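Taming the Odds and Ends with a Cardboard Sorting Bin

Every house I've ever lived in has had a drawer that won't close, and mine is in the kitchen, right under the phone charger. After the holidays I finally gave up on the drawer and moved the whole mess into a cardboard bin on the table, and I've been so pleased with it that I wanted to pass the idea along!

Look for a box with sides that slope outward, if you can find one. You can see to the bottom without digging, and small hands can get in and out easily. Then put in a divider, but not down the middle – make one section narrow and the other nice and roomy. Mine cost me 2 dollars in tape and a rainy afternoon.

The narrow side is for things you've already decided about. The big side takes whatever turns up in coat pockets and under the couch cushions: a tape measure on a key ring, a lanyard or strap from some long-ago conference, a green cup, a ball of foil. Don't sort as you go. Let it gather for two weeks and then sit down with a cup of coffee and do it all at once.

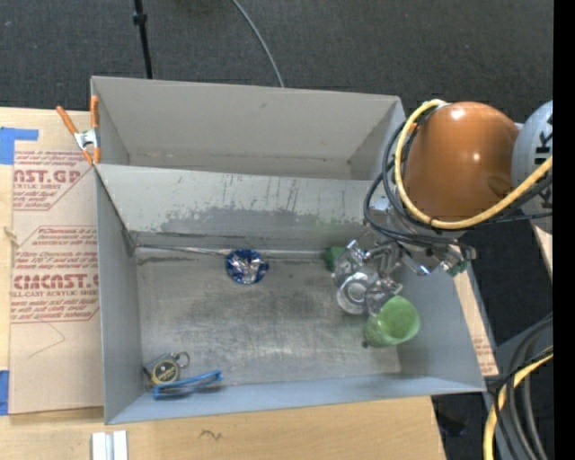
Cardboard does get grubby, I'll admit. Scuffs and smudges on the floor of the bin wipe off a little with a barely damp cloth, but go easy, or the surface will start to pill. Dark streaks on the divider are usually there to stay. My neighbor Elisa Costa cuts a piece of shelf paper to fit the bottom and changes it every January, and hers looks a good deal nicer than mine.

Save any flat cardboard that comes around sheet goods, too. It's stiff and clean, and it makes a fine new divider when the old one gets floppy.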